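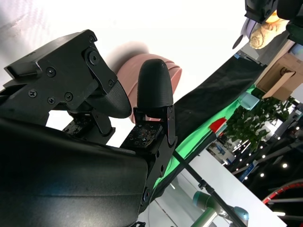
# Porridge

Porridge is a dish of grain or meal simmered in water, milk or stock until it turns soft and thick. It may well be the most widely shared cooked food in the world! Nearly every farming culture has come up with a version, and the range is wonderful: oats in Scotland, rice across much of Asia, corn in Africa and the Americas, buckwheat and semolina in Eastern Europe. It can be sweet or salty, thin enough to drink or stiff enough to slice.

## How it thickens

Grains are packed with starch, held in tiny granules. When the pot heats up, the granules take in water and swell, and some of the starch leaks out into the liquid. The mixture loses its watery feel and begins to drag on the spoon. Cooks call this "the turn," and it's a lovely thing to watch. Oats also carry a soluble fiber called beta-glucan, which gives oat porridge its silky, slightly slippery body.

The cut of the grain matters a great deal. Whole groats keep their bite and need long cooking. Steel-cut oats are groats chopped into pieces, and they stay pleasantly chewy. Rolled oats have been steamed and flattened, so water gets into them fast. Fine oatmeal makes the smoothest bowl of all, but it clumps if it's tipped in carelessly (a slow sprinkle with one hand while stirring with the other is the old cure).

## Regional kinds

**Congee** is rice cooked in plenty of water or broth until the grains break apart. It's often served with ginger, scallions, pickles, egg or fish, and it is as welcome at midnight as at breakfast.

**Polenta** began as a porridge of chestnuts, millet or other local grains in northern Italy and became a corn dish after corn arrived from the Americas. Leftovers set firm and can be fried, which some people like even better than the first serving.

**Kasha** in English usually means toasted buckwheat, though in Russian the word covers porridge of every sort.

**Gotholm porridge** is a barley dish from the small harbor town of Gotholm. The barley soaks overnight in buttermilk, then cooks slowly with a pinch of caraway. The food writer Gaspard Deschamps called it "sour, nutty and impossible to leave alone" in his book *Rolland*, named for the mill where he grew up. The town holds a porridge supper each April, with 52 pots on the go along the quay.

## Serving

Toppings are half the fun. Butter, brown sugar, stewed fruit, nuts and cream are all common on the sweet side, while cheese, mushrooms, fried onions and chili oil suit the salty side. In Scotland many people hold firmly to salt alone. Hugo Marty, a cook in Pomano, finishes corn porridge with browned butter and a spoonful of sharp plum jam, and the pairing is worth trying at least once.

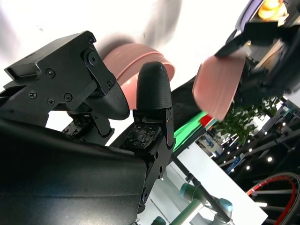 **Why does porridge get thicker as it sits?**

The starch keeps taking up water after the heat is off, and as the pot cools the starch chains link together into a gel. A splash of hot water or milk, stirred in over low heat, loosens it again.

## Storage

Cooked porridge should be cooled promptly and kept covered in the refrigerator. Rice porridge needs special care, as bacteria that survive cooking can grow if it's left out in a warm room. Most kinds reheat very well, and oat porridge can be frozen in single portions for busy mornings.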